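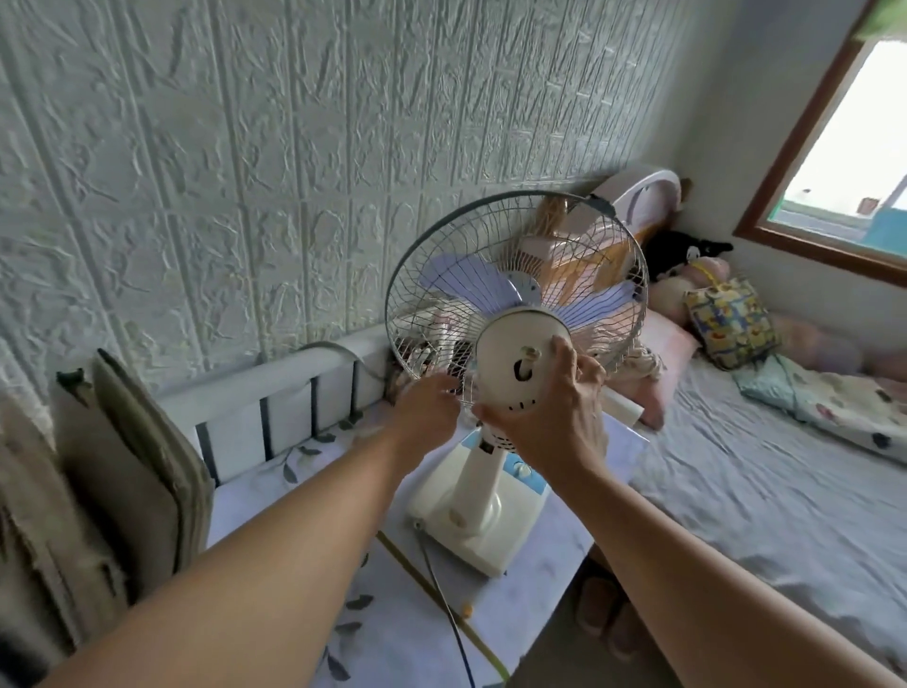

グリッパー選び、まだ迷っています! 10月に入ってからMandedholmの作業班ではずっと、Mayrhoferの2本指とValaの3本指を取っかえ引っかえ試しているのですが、正直なところ私は毎日ひいきが変わります(朝はMayrhofer派、夕方にはVala派)。きっかけは家電の持ち替えという課題でした。箱やコップならどちらの手でも楽につかめるのに、相手が扇風機になった途端に差が出るんです。左手でガードの下の縁をつかみ、右手はモーターカバーに後ろから回して指を上の縁にかける、この左右で役割の違う持ち方をグリッパーでどこまで真似できるか。細い針金と丸いカバーを同時に相手にするわけで、片方に合わせて力を決めると、もう片方で必ず困ります。

まずMayrhoferの2本指。針金には強いです。指先が薄いのでガードの隙間にすっと入るし、位置決めも素直。ただ、丸いものを挟むと接触が2点になるので、首の角度を変えようとした瞬間にくるっと回ってしまう。指先にゴムを貼ったらだいぶましになりましたが、今度は厚みが出て隙間に入りにくくなりました。あちらを立てれば、というやつですね。貼り方は3通り試して、いまは指の内側だけ、先端を少し残して貼る形に落ち着いています。

Valaの3本指は逆で、カバーのような丸みを包むのがとても上手です。包んでから角度を変えても滑らない。見ていて気持ちがいい! でも、本体が900グラムあるのが腕にはこたえます。うちの腕だと伸ばしきったときに先がわずかに沈むので、補正値を入れ直さないといけませんでした。それと、閉じるときに3本目の指が少し遅れてくる癖があって、薄い縁をつまむ場面ではそれが邪魔をします。

コントローラーはDendmontの同じ箱を両方につないで比べました。ここを揃えておかないと、手の差なのか制御の差なのか分からなくなるので。Hubert Sutterさんからは「開閉の速度は最初に落としておいたほうがいい」と言われていたのに、私は初日に標準のまま動かして、コップを一つだめにしました。すみません、あれは私です。速度を半分にしてからは落ち着いています。設定ファイルは共有フォルダの「hand」の下に置いてあるので、使う方は日付の新しいほうをどうぞ。古いほうはVala用の補正が入っていません。

耐久のほうは、開閉2,000回を両方とも済ませました。Mayrhoferはゴムの端が少しめくれ、Valaは外から見て変化なし。ただしValaは途中から動作音が高くなった気がしていて、これは次回、録音して比べるつもりです。気のせいだと言う人もいるんですけどね。

頭の高さのカメラについても少しだけ。手元を見る角度は、低すぎると手の甲ばかりになり、高すぎると指先がつかむ相手の向こうに隠れます。どちらのグリッパーでも事情は同じで、特に裏側に回した指は見えたり見えなかったりします。手首にもう1台足す案が出ていますが、ケーブルの取り回しが決まっていません。肘のところで一度たるませると今度は関節に挟まるし、きつく留めると曲がりきらない。良い留め具をご存じの方、ぜひ教えてください。

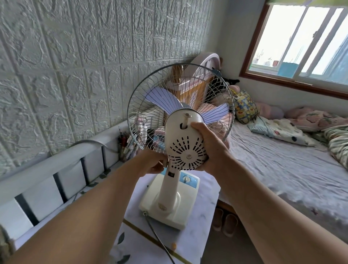

指の開き幅はどこまで必要なのでしょうか。

私たちの課題では148ミリを基準にしています。これより狭いと、丸みのある家電のカバーに正面から近づいたときに指先が当たりやすくなり、斜めから入れる動きを別に作ることになります。小物しか扱わない方なら、もっと狭いもので足ります。

いまのところの私の案は、右腕にVala、左腕にMayrhoferという組み合わせです。包む手とつまむ手を分けてしまう。左右で重さが違うぶん補正も別々になり、教え直しの手間は増えますが、片方の手で全部こなそうとして悩むよりは早い気がします。反対意見も聞きたいです(左右同じにしておけば予備が一つで済む、という声はもう届いています)。次の号までに左右を入れ替えた組み合わせも動かして、つかみ損ねた場面の記録と一緒に載せますね。試してほしい家電があれば、ふた付きの炊飯器以外でお願いします。炊飯器はもう順番待ちの先頭にいます。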